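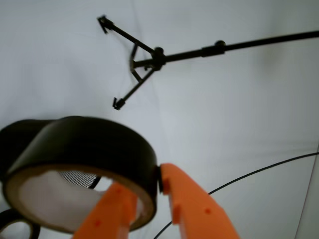
# Re: [usedbooks-shippers] Switching everyone to Gurlow tape

From: Vega Arrieta
Date: 05/05/2026

Macarena, thank you for writing it up. I read it twice, and I'm still a no for now. I've left your message in below and answered it in pieces, so people who skipped the first round can catch up.

> **Macarena Alcaraz wrote:**
>
> Hi all,
>
> After the talk at Rivas I've been looking hard at our packing and I think we should move the whole group order over to Gurlow paper tape from June. It's the kind you wet before you stick it down. The rep says it bonds with the cardboard, so the box and the tape go into recycling together and the customer has nothing to peel off.
>
> I tried it on 54 parcels over the last few weeks, all sent with Urano, mixed hardcovers and paperbacks. Only 6 people wrote back with any kind of complaint. Several said how nice the package looked. One buyer in Otis asked where I got it!

I believe every word of this, and I don't think it tells us much. We have no idea what the plastic tape would have done over the same weeks, with the same books and the same carrier. If your usual is six complaints, the paper tape made no difference. If your usual is none, it's a bad result. You don't say which, and you don't say what the complaints were about. A late parcel is a complaint. So is a dented corner, and that comes from too little padding and has nothing to do with what's holding the flaps shut. Could you go back through them and sort out the ones where the box had come open?

The buyer who liked the look of it is a nice story. I'd want to know whether that person ordered again.

> It costs more per roll, yes, but you use less. One strip does the job where I used to put down three. When I worked it out it came to almost the same money.

Less than what, though? If you were using three strips of plastic tape on a box of paperbacks, you were using too much tape. Most of us do (I do when I'm tired). Then the fair comparison is one strip of paper against one strip of plastic, or maybe two, and then the price isn't close anymore. I'd also like to see the dispenser in the sum. You can wet the stuff with a sponge, but I've done that, and by the end of an evening I had puddles on the bench and a damp dust jacket I had to take out of a listing. A proper dispenser is real money for a shop that sends 2 parcels a day.

> The big thing for me is waste. Every roll of plastic tape we buy ends up in a landfill. The Gurlow boxes say "fully recyclable" and I think our customers would like to see that we care.

They probably would. I care too, and this is exactly the part where I get suspicious, because "fully recyclable" is printed by the people selling it. Some wet-and-stick tape has threads running through it for strength. Did anyone ask the rep whether this one does? Did anyone call their own local plant and ask what happens to a box with tape on it? I called mine. The woman I got was patient and said they pull off what they can and the rest comes out in the pulping, paper tape or plastic tape, and what she'd really like is for people to stop sending greasy cardboard. So in my town, at least, the gain is small. Yours may be different — but call and find out before you print anything on a packing slip.

## What bothers me more

We keep talking about which tape to buy, and very little about the tape we already own. 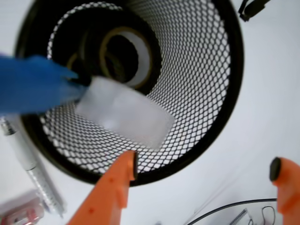 Half-used rolls are where I'd start if we're serious about waste. Every packing bench I've ever worked at had them: the one that split and won't start cleanly, the one somebody swapped out because the new roll was right there, the one that's too narrow for the gun. They all drift downhill and end up in something like that black mesh wastebasket, with a roll lying on its side at the bottom. Look at that roll for a second, too. Brownish-gold edge, white core. Is it paper? Is it plastic film? I can't tell from the color, and neither can your customer, who will see brown and think "green" whatever we buy. If we want credit for switching, brown tape won't earn it by itself.

I'd bet that finishing our rolls saves more than changing the brand. I can't prove that, so please treat it with the same suspicion I'm giving Macarena's numbers.

> Can we vote on this before the next group order goes in? The discount only holds if we order over 80 rolls together.

I'd much prefer to wait. A discount with a minimum attached is a way of getting us to buy more tape than we'd otherwise want, and tape on a shelf in a hot garage doesn't improve. Old gummed tape can be a real nuisance if the garage is damp. I lost part of a case that way years ago when it stuck to itself.

What would change my mind:

- Somebody sends one batch with paper tape and one with plastic, same box size, same carrier, one strip each, and keeps a note of which boxes came open.
- The rep answers in writing about the threads, and about what the glue is made from.
- We get a price that includes the dispenser, and one without the minimum.
- At least a few of us call our local plants and post what we're told, even if it's boring.

I'm happy to do the plastic half of the first one. I send mostly art books, so they're heavy, and if a strip of anything is going to fail it'll fail on those. I'd need someone else with heavy stock for the paper half. Macarena, would you lend me what's left of your trial case? Then I could do both and we'd have one less difference to argue over.

One last thing on Urano. Two people mentioned off-list that their boxes have been arriving with a second layer of tape put on by the depot. If that's happening to yours as well, then we're testing Urano's tape along with Gurlow's, and a box that arrived shut may have been open somewhere along the way. Please ask your buyers for a photo of the top seam before they cut it. Most will do it if you ask in the shipping email and keep it short.

Vega

P.S. For the person who asked about reusing supermarket boxes: yes, but cover the old barcodes. Mine went to the wrong depot.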